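4. Handling of thin-film packaging in domestic tidying

4.1 Motivation

Of the chores considered in this study, the clearing of mixed items from a floor is the one that householders most often name when asked what they would hand over to a machine. It is also the chore in which earlier systems have made the most uneven progress. Rigid objects of moderate size, such as blocks, cups and closed boxes, are now picked up and put away with few failures under laboratory conditions. Soft items are another matter. Cloth has received a good deal of attention, and the folding of towels has become something of a standard test. Plastic bags, sachets and wrappers have received much less, although they are found in every kitchen and on every shop floor.

The difficulty has several sources. A bag has no fixed outline, so a grasp that was sound at one moment may be poor at the next, once the film has shifted. Translucent film returns weak and broken depth readings, and the system may see the floor through the object it is meant to lift. The contents of a bag, where there are any, settle towards the bottom and move the centre of mass away from the part that is easiest to hold. A person deals with all of this by touch and by using the second hand freely. Whether a two-armed machine with plain parallel fingers can do the same is the question addressed in this section.

4.2 Task definition

The tidying task was divided into three stages. In the first, the system selects an item and decides whether one arm or two will be used. In the second, the item is grasped and raised clear of the floor. In the third, it is carried to a container and released. A trial was counted as complete only when the item lay wholly inside the container and both grippers had withdrawn. Partial placements, in which some part of the item hung over the rim, were recorded separately and are treated as failures in all totals given below.

For bags, an added condition was imposed. The film was not to be torn. After each trial the bag was checked by hand, and any new split longer than a few millimetres was noted. This condition was introduced at the request of the partner in the shop-floor strand of the project, Hesorgate, for whose staff a torn bag means a spilled product and a second job of cleaning. It has a marked effect on the results, as it rules out the simple remedy of gripping harder.

4.3 Workspace and equipment

All trials took place in the enclosed cell at the Nolum laboratory. Two arms are mounted along the front of the cell and share a common floor area, so that either can reach the middle and both can meet there. Each arm carries a two-finger gripper. The floor covering has a dark stone pattern, chosen after early trials on a plain white sheet gave results that did not carry over to ordinary rooms. A basket serves as the container, and small toys and blocks are left on the floor as clutter. Figure 4 shows the cell with both grippers at a bag.

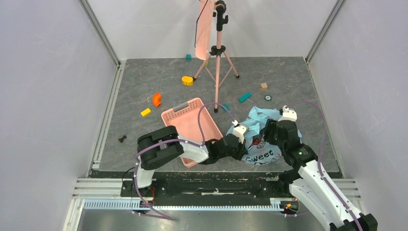 Figure 4. Two-armed handling of a plastic bag in the Nolum cell, with basket and floor clutter.

Control was provided by a policy learned from demonstrations, which were given by trained operators using a pair of leader handles. The demonstration set comprised 2402 episodes across all item classes, of which 283 involved bags or similar film packaging. The proportion is low, and it reflects the order in which the work was done: rigid items were recorded first, and bags were added only in January, when the first version of the system had been shown to fail on them almost without exception. No effort was made to balance the classes afterwards. It was judged more useful to learn how far a modest addition would go, given that any household system will meet kinds of packaging for which little or no material has been gathered.

Planning between the two arms was handled by Wakska, a scheduling layer developed earlier within the project. Wakska keeps a record of the space claimed by each arm and holds one of them back when the two claims overlap. For rigid items this rarely matters. For bags it matters a great deal, as the two grippers must work within a few centimetres of each other and a cautious rule will keep them apart altogether. The overlap limit was therefore relaxed during the grasping stage and restored as soon as the item had been lifted.

4.4 Procedure

Items were placed on the floor by an experimenter working from a printed list of positions. Bags were dropped from knee height and left as they fell. It was found in pilot work that experimenters, when asked to lay a bag down, tended without meaning to leave the top standing up and easy to grip. Dropping removed this help.

The position of the basket was also varied between sessions, as was its rotation. Clutter was moved at the same time. The lighting was not changed, and this should be borne in mind when the results are read, as glare on film is known to affect the cameras.

Each bag was attempted up to 20 times before it was withdrawn, as creases and stretched patches build up with handling and a much-used bag is easier to grasp than a fresh one. A session was ended after 14 trials or when an arm entered a protective stop, whichever came first. Sessions were supervised by Niilo Miettinen, who also carried out the tear checks. A second reader repeated the checks for a portion of the bags. Differences between the two readers were confined to marks near the seam, where it is hard to tell a split from a fault of manufacture.

4.5 Observations

Three patterns of behaviour were seen. In the most common, one gripper took hold of the gathered upper part of the bag and the other closed on the opposite side a moment later. The two then rose together. When this worked, the bag hung between the grippers with its lower part below them, and transfer to the basket was usually trouble-free. The operators had used much the same movement in their demonstrations, and its appearance here was expected.

The second pattern was less welcome. One gripper pressed the bag against the floor while the other searched along the film for an edge. In some of these trials the search succeeded after two or three attempts. In others the bag was pushed slowly across the floor until it met a block or the side of the basket, at which point the pressing arm could no longer follow and the trial was ended by the supervisor. It was noted that clutter sometimes helped in this respect - a bag brought up against a block would fold over itself and offer a ridge that could be pinched.

In the third pattern, a single gripper lifted the bag alone. This was attempted mainly with empty or nearly empty bags. It was quick, and for such bags it was also dependable. With fuller bags the film slid through the fingers during the carry, and the item was dropped short of the basket. The system showed little sign of having learned to tell the two cases apart before lifting. A human helper makes this judgement at a glance or with a slight tug, and a tug of this kind could be added to the policy at small cost in time.

Release proved to be a separate difficulty. Light film clings to gripper pads, and in a number of otherwise sound trials the bag followed the fingers back out of the basket. The operators had met the same problem and had dealt with it by wiping the gripper against the rim. The learned policy reproduced the wiping movement, though often in the wrong place.

4.6 Comparison with the shop-floor task

Hämäläinen, the second industrial partner, supplied a related task in which filled bags were to be moved from a tray to a shelf crate. Bags were of one kind and were presented in the same direction. Under these conditions the system was considerably more reliable, and the second pattern described above was hardly seen. The gain cannot be credited to the policy, which was unchanged. It came from the order imposed on the work before the machine began. This agrees with long experience in packing plants, where feeding and alignment take up more of the engineering effort than the handling itself.

A home offers no such order, and it would be unreasonable to ask a household to provide it. If bags must first be smoothed out and set in a row by a person, the chore has for the most part already been done.

4.7 Limits of the present findings

The cell is small and its walls are plain, and no person or animal enters it during a trial. The arms are fixed in place. A mobile base would bring items within reach that are at present excluded, but it would also add errors of position, to which grasps on film are sensitive. Only one type of gripper was tested, and softer pads might well reduce both tearing and slipping while making the clinging described in section 4.5 worse. The bags were bought from ordinary shops, with no attempt at a representative sample of materials, and very thin produce bags were left out after pilot trials in which almost none could be separated from the floor.

With these limits in mind, the position may be stated as follows. Two-armed handling of bags among household clutter is possible with present equipment and a fairly small body of demonstrations. It is not yet dependable enough to be left unattended, and the time taken for each item is well above that of a person doing the same job. The failures are concentrated in finding a first grasp and in letting go, and the carry between them gives little trouble once both grippers have a firm hold. Section 5 takes up the first of these and reports trials in which the choice of grasp was guided by a short exploratory push.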